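School boards should stop selling shop rooms

When the board closed the wood shop at Purkgate Secondary, it gave two reasons. Enrolment in the course had dropped to 40 students, and the room took up floor space that could hold two ordinary classrooms. Both statements were correct. I still think it was a mistake, and I think the board is about to make it again at Cornora.

Purkgate has 358 students. The course was offered in a single time slot, opposite senior math, so anyone who needed math for university could not take it. Mareike Wendt, who taught it for years, asked twice for a second slot and was turned down. Low enrolment was then used as evidence that students weren't interested.

The dust collection system was removed in August and the benches were sold. To put that room back would cost far more than the board saved, and everyone at the budget meeting knew it. A history class can be cancelled one year and brought back the next. A shop can't.

The board's answer is the bus. Students from Purkgate may travel to the regional centre one afternoon a week, which means leaving at 12:40 and missing the period after lunch. So far 5 have signed up. Trustee Jouko Keskinen called this "a modest but promising start." I would call it the end of the program.

I am not arguing that every teenager should learn a trade. My own daughter took the course, made a crooked shelf and went into nursing. But it was the one class where she had to measure something, get it wrong and see what the mistake cost in material. Elvira Guzmán, the former principal, used to send her struggling math students there for the same reason, and she kept doing it until the timetable made it impossible.

Cornora's shop goes to a vote next month. The board should first run the course for a year in two slots, neither of them opposite math, and publish the numbers. If students stay away, close it. Parents who agree should write to their trustee before the agenda is set, as letters that arrive later are only noted.

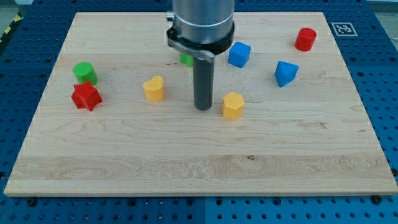 Photo: Mitiku Alemneh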